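Sotport/Pudton merger question – where does it stand?

Senan Fahy
December 2018
Has anyone read the study the town put out on folding Sotport into Pudton? The count has us at 2960 residents, and the shared services grant only goes to towns over 3000. The manager's office is using that as the main argument for a merger. We would give up our council and get two seats on theirs. I'm not for or against yet, but I'd like to see the tax numbers before it goes on the May ballot.

Arūnas Kazlauskienė
The tax numbers are in the back of the study. The Pudton rate is lower, but they bill trash separately and we don't. Add that in and most houses come out even. I don't see what we gain.

Si-woo Ryu
We gain a road crew. We have been paying Petrenko to plow since the second truck died, and that contract goes up every year. Forty more residents won't fix it even if we did get the grant.

Arūnas Kazlauskienė
Then bid out the plowing. You don't close a town over a plow contract.

Mi-kyung Yeo
Two seats out of 7 is the part that bothers me. Pudton can outvote us on anything, including the library hours and the zoning on Dinus Road. I asked at the last meeting if the seats would be guaranteed and was told that would be "worked out after the vote." I want it in writing first.

Senan Fahy
Same here. Does the question have to pass in both towns, or is it one combined total?

Si-woo Ryu
Both towns, separately. It's on the first page of the notice. Mi-kyung is right about the seats, though – I'm leaning yes and I'd still want that settled.

Mi-kyung Yeo
Then write to the clerk and say so. Letters from people leaning yes will count for more than mine. Comments go in the public record if you put your street address on them.
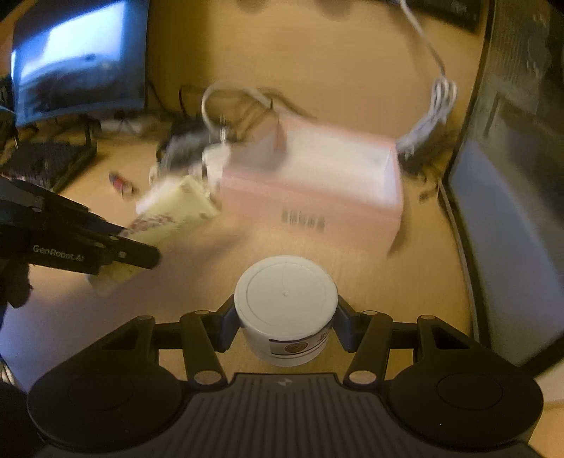

Seo-ah Jin
Separate totals is correct, but the Pudton council hasn't agreed to put it on their ballot yet. If they don't vote on it this winter there is no question in May for either town.

Recent threads
Sotport sewer bills, second half
Who is running for Pudton school board?
Parking on Dinus Road during snow
Town hall counter hours

Contact the moderators | Back to top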